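6 Filling, emptying and daily care

These instructions apply to the Lerkano freestanding bath with rim-mounted taps. Complete section 5 (levelling and waste connection) before you begin.

6.1 First fill

1. Remove all protective film from the basin and rim. Film left under the base of a tap will trap water and mark the surface.
2. Rinse the basin with cold water and leave the waste open until the water runs clear.
3. Close the waste and fill to a depth of 2 cm. Check the floor under the bath with a dry paper towel.
4. If the towel stays dry, fill to the normal bathing level and check again after ten minutes.
5. Open the waste and let the bath empty fully. Check the floor a third time.

CAUTION: Do not leave the bath unattended while the taps are running.

CAUTION: Always run cold water first, then add hot. Test the temperature with your elbow before getting in.

Note: If you find a leak at the waste, drain the bath and go back to step 5.4. Do not use sealant on the threads.

6.2 Cleaning

1. Take bottles and loose items off the rim. Unplug any mains adapter in the room and move it well away from the bath, along with its cable.
2. Wet the basin with warm water and wipe it with a soft cloth and a little washing-up liquid. Work from the rim down to the drain.
3. Wipe the black spout and handles with a damp cloth only. Cream cleaners, limescale remover and bleach will dull the finish.
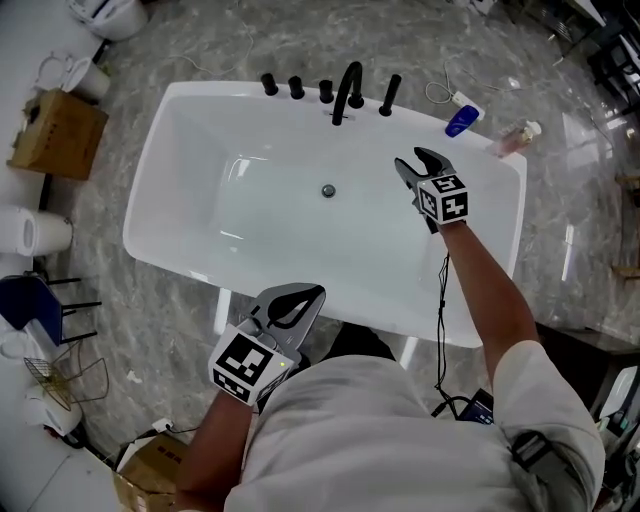 4. Rinse the basin, then dry the rim with a clean towel. Pay attention to the area behind the spout, where water tends to sit.
5. Mop up any splashes on the floor. Polished floors are slippery when wet.

6.3 Clearing a slow drain

1. Lift out the waste insert and remove any hair.
2. Flush with warm water for two minutes.
3. Refit the insert and press it down until it is flush with the basin.

Do not use caustic drain cleaner. Damage caused by it is not covered by the guarantee.

Related guides
Lerkano bath: levelling and waste connection
Hosine rim-mounted taps: fitting and spares
Trilon waste insert: replacing the seal
Kokkinos basin care sheet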